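Notebook, Sundale bench, February 24, 2023

Picking up from Chelsea's January notes on the Hedside policy. Question is still whether wrist cam alone is enough for the CPU pick, or we keep the overhead view too. Teleop demos so far: 591 in the Yeoman folder, minus whatever Eirini throws out. She wants 500 clean before we retrain. Fine by me.

Start pose today: CPU in its square frame on the gray fixture, memory stick in the channel next to it. Finger comes in at the lower corner of the chip.
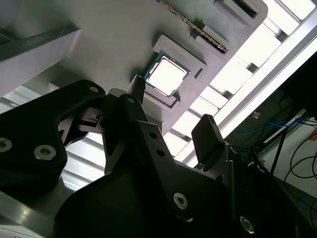 Grasp

Edge grip only, toothed tip on one side, second finger opposite. Flat grip on the lid slips in the old data so no more of those. Glare off the heat spreader is bad, washes out to near white in some poses. Try fixed exposure before touching the network. Chelsea thinks crop augmentation will cover it, I dont.

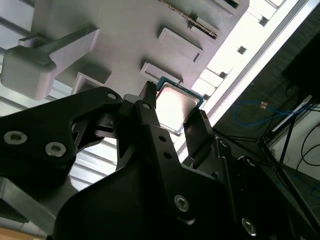 Chip tilt in the fingers varies a lot between demos. Want that in the training set, but label it. Muren script has a tilt field nobody fills in, so start filling it in from here on. Retrain at 100 epochs, same seed as last time, overhead view dropped.

Case side

Fixture panel sits right up against the open desktop, power supply (the Dell one) and sheet metal bracket both in view of the wrist cam. Lots of clutter for the encoder. Small black ribbed part in the fingers there, close to the bracket. 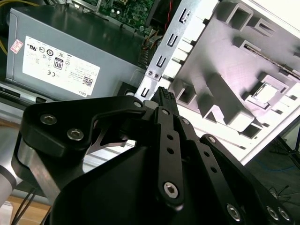 Clearance is the thing to watch. Put a keep-out box on the bracket in the planner, ask Eirini for the numbers she used. Episodes to recheck by hand: 29, list is in the shared sheet. Also tag the ones where the cables get in the backgroud.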